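最終更新:3月

4. 公開デモの日の準備と進め方(ハンドグリッパー編)

この章は、見学のお客さんを迎えて手持ちグリッパーの実演をする日の手順です。1〜3章までの組み立てと充電、ソフトの導入は済んでいるものとして書きます。まだの人は先にそちらをどうぞ。私はPlalesenの公開デモを何回か回してきて、そのたびにこの章を書き足しているので、ちょっと話が細かいところもありますが、飛ばさずに読んでもらえると当日ラクです(ほんとに!)。

4.1 前日までにやっておくこと

1. グリッパーを左右セットで棚から出し、指の開閉を確認します。引っかかる感じがあれば、3章の「指の軸の締め直し」に戻ってください。

2. マーカーキューブの面を乾いた布で拭きます。指紋がつくと黒い部分がテカって、認識がガクッと落ちます。

3. 記録ソフトWastachを起動して、試し撮りを一本だけ保存します。保存先の空き容量は最低でも400GBほしいところ。私は前に足りなくて、お客さんの前で古いファイルを消す羽目になりました。あれは気まずかったです。

4. Purnardの設定ファイルを「demo」に切り替えます。「work」のままだとファイル名に作業者のIDが入ってしまうので、見学者に体験してもらう日は必ず切り替えを。

注意:アルコールでキューブを拭かないこと。印刷がにじんだらもう戻りません。予備は白い紙箱に入っていますが、位置合わせは最初からやり直しになります。

4.2 テーブルの支度

1. クロスを敷きます。柄物でもかまいません。むしろ私は柄のあるほうが好きです。無地の作業台ばかり見せると、どうしても「工場の話ですよね」で終わってしまうんですよね。家で使うものを家っぽい場所で扱っているところを見てもらうほうが、質問もぐっと増えます。

2. 飾りを置くなら、座る人から見て奥のほうへ。花瓶は手の届く範囲の外側に寄せておくと、腕を伸ばしたときにひやっとしません。

3. マグカップとスプーンを並べます。飲み物を入れるのは片方だけ、量は控えめに。

4. 座る人の椅子の高さを合わせます。肘がテーブルの縁より少し上に来るくらいが目安です。低すぎると手首が立ってしまい、三分もすると肩がつらくなってきます。

5. ケーブルは体の横を通して下へ落とします。膝の上を横切らせると、立ち上がるときに必ず引っかけます。

注意:電源タップの置き場所は、お客さんが歩く側と反対に。床を渡るコードは、開場前に一度足元の高さから見直してください。座ったままだと案外見えていません。

4.3 実演の手順

題材はいろいろ試しましたが、今は「マグのスプーンをつかむ」に落ち着いています。誰でも毎日やっている動作なので説明がいらないし、やってみると妙に難しい。この「妙に難しい」が伝われば、デモは半分成功だと思っています。

1. 座る人に両方のグリッパーを持ってもらいます。握り込まず、軽く添えるくらいで。

2. 使わないほうの手は、指を閉じてテーブルの手前の縁に休ませておきます。宙に浮かせておくと、疲れてきたころに揺れが記録に残ります。

3. 記録を開始し、合図のあと一呼吸おいてから動き始めます。

4. つかむほうの指を開いたまま、スプーンの柄をはさむ位置まで寄せます。ここは急がないでください。お客さんがいちばん身を乗り出すところなので、ゆっくりすぎるくらいでちょうどいいです。 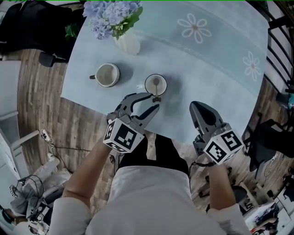
ところで開いた指を柄に寄せるところで毎回止まってしまうんですが、あれは目で見て合わせているんですか、それとも手の感覚なんでしょうか、とŠpela Nedeljkovićから質問がありました。私の答えは「最初は目、慣れたら手」です。はじめのうちは指先と柄のすき間をのぞき込みたくなりますが、頭を動かすと頭側のカメラの映像も一緒に揺れます。のぞき込む代わりに、肘をほんの少し開いてみてください。指の向きが変わって、柄がすっと間に入りやすくなります。

5. 指を閉じてスプーンをつかみ、まっすぐ上へ持ち上げます。斜めに抜くとマグの縁に当たって、カップごとずれます。

6. 元のマグに戻し、指を開いてから手を引きます。開く前に引くと、だいたいスプーンがついてきます(お客さんは笑ってくれますけど、クロスは染みになります)。

7. 記録を止めます。一本の長さは90秒まで。それ以上は見ているほうも飽きますし、あとで切り分けるのも面倒です。

メモ:失敗した回も消さないでください。落としたスプーンの映像は、あとの説明で一番使います。うまくいった回だけ流しても、何が難しいのか伝わりません。

4.4 見学者に体験してもらうとき

希望者が出たら、座る人を交代して4.3の1からやり直します。体験用の記録は練習用フォルダに入れ、学習用のものとは混ぜません。

1. 腕時計や大きめの指輪は外してもらいます。

2. 袖の長い服なら、袖口がキューブの面にかぶっていないかを見ます。画面のトラッキング表示が緑なら大丈夫です。

3. 一回目はスプーンなし、開いて閉じるだけ。二回目から本番にします。

4. お子さんの場合はマグの中身をなしにして、大人が隣に座ります。

私はここで口を出しすぎる癖があって、あるとき「もう少し右、いや左」と言い続けて、体験の方をすっかり混乱させてしまいました。今は黙って横に立つようにしています。どうしても言いたいときは、一言だけ。

よく聞かれるのが「これ、何回くらいやるんですか」です。うちでは一つの動作につき200本を最初の区切りにしていて、そこで一度見直してから続けるかどうかを決めます。Pavlovićの見学では「1,000本やっても、同じ花瓶と同じマグばかりでは意味が薄いのでは」と突っ込まれました。まったくその通りで、それ以来、区切りごとに食器の位置とクロスを替えるようにしています。置き換えの表は付録Bにあります。

4.5 うまくいかないとき

・手の位置が画面上で飛ぶ
キューブが袖や反対の手で隠れています。両手の間を少し空けてください。直らなければ、窓からの光が面に反射していないか確認を。昼過ぎの日差しは特にくせものです。

・指が最後まで閉じない
ケーブルが引っぱられていることが多いです。腕の横で一度ゆるめてから、留め直します。

・スプーンが滑る
指の内側のゴムを湿らせた布で拭いて、完全に乾かします。それでも滑るなら交換時期です。

・記録の開始音が鳴らない
音量がゼロになっているだけかもしれません。私は二回やりました。

注意:動かなくなっても、お客さんの前で指を分解しないこと。小さなバネが飛びます。予備に持ち替えて、故障したほうは札をつけて棚へ戻してください。

4.6 片付け

1. 先に飲み物を下げます。機材はそのあとです。

2. 記録が保存されたのを確認してからWastachを終了し、電源を切ります。

3. Purnardの設定を「work」に戻します。私が一番忘れるのがこれで、翌朝Zdenka Popescuに「demoのままでしたよ」と声をかけられるのが恒例になっています。画面の横に付箋を貼ってからは、だいぶ減りました。

4. キューブにカバーをかけ、左右をそろえて棚に戻します。

5. クロスに染みがあればその日のうちに洗います。乾いてからだと落ちません。

6. 当日の質問は、答えられなかったものも含めて共有ノートに書いておいてください。誰が聞いたかはなくてもいいので、なるべく聞かれたままの言葉で。次にこの章を直すときに使います。

関連する項目
・2章 充電とケーブルの取り回し
・3章 指の軸の締め直し
・5章 記録ファイルの切り分け
・付録A 予備部品の一覧
・付録B 食器とクロスの置き換え表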